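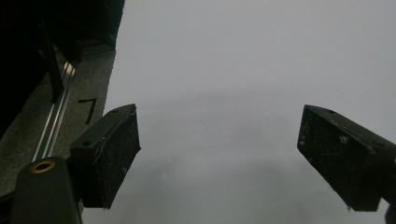

Slow Down on Skyrme: a few minutes with Lerato Oosthuizen

By Aníbal Rocha
20 April 2023

Lerato Oosthuizen has the desk phone in one hand and half a bagel in the other when I get there. Traffic safety coordinator, Pukunby Police Department. Two years in the job. She gives me twenty minutes, takes a call in the middle, gives me five more to make up for it.

The subject is Skyrme Road, and the school zone on it. Extra patrols start Monday at both ends of the school day and run for 31 days.

"People think it's a ticket thing," she says. "It's partly a ticket thing. I'm not going to sit here and tell you we won't write any."

What changed, then? January, mostly. The department put a speed counter by the crosswalk at Kindell Elementary and left it out there for a week. It logged 4,000 vehicles during school zone hours. Of those, 170 were going more than 15 over the posted 25.

"In the zone," she says. "With the lights flashing. I read that number twice and then I walked it down the hall to the chief."

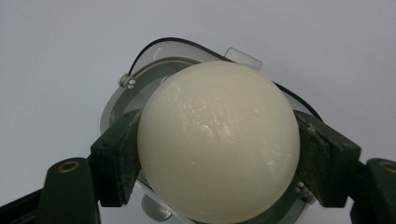

Who's speeding

Not who I figured. I said teenagers, she shook her head before I finished.

"Parents. A lot of it is parents. They drop off, they're late for work, they pull out of the loop and they floor it. Then there's the folks cutting through from Gremer to miss the light at the bridge. Those two groups, that's most of my morning."

The Gremer cut-through is an old complaint. Residents asked for speed humps and were told the road is a fire route. Oosthuizen doesn't want to get into it. "That's a city question. Ask the city." I did, they hadn't called back by the time this went up.

She would talk about phones though. Officers will be watching for them the whole time, hands-free or ticket, no matter how slow the car is moving. "You're rolling at eight miles an hour in the drop-off line looking at your lap. Eight miles an hour still knocks a kid down."

Her officer on the morning shift is Elmarie Mkhize, who stuck her head in while we were talking to ask about cones. I asked what she hears most at the car window. "That they didn't see the sign," Mkhize said. "There are five signs." Then she went off to find the cones.

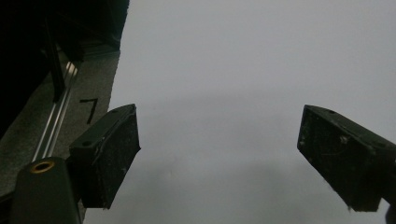 Photo: Thandeka Visser

I asked about warnings. Oosthuizen says the first two days will be warnings only, unless it's something serious – passing a stopped bus, say, or going way over. After that the officer decides. Fines double in a school zone when the lights are on, and that part isn't up to her or the officer.

"I'd be happy if we wrote zero," she says. "I'd have a very boring report. Fine by me."

Some people have asked whether the patrols pull officers off other work. She says no, these are overtime shifts, paid out of a state safety grant, and the grant can't be spent on anything else. She seemed a little tired of the question. Fair enough, I was the third person to ask that morning.
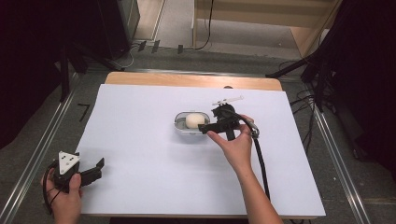
Crossing guards

Kindell is down to one guard. It should have three. Reshma Ngubane has had the Skyrme corner for six years and covers both sides of it by herself right now.

I caught her after the morning bell, vest still on. "They wave at me while they go by," she said. "Big smile, forty miles an hour. I know their names, I know their kids names."

She's had a side mirror clip her stop paddle. Last fall, raining. The driver kept going. She got part of the plate but not enough of it.

Does she think the patrols will help? "While they're here, sure. Everybody slows down for a police car. Ask me in the summer."

Oosthuizen heard something like that from her too, she says, and doesn't argue. The counter goes back up teh week after the patrols end, same pole, same hours, so the two sets of numbers can be put side by side. She says she'll release them whatever they say. I wrote that down.

The guard jobs are paid, mornings and afternoons, training included. Applications are at the front desk of the Pukunby police station, weekdays 8 to 4. Bring a photo ID.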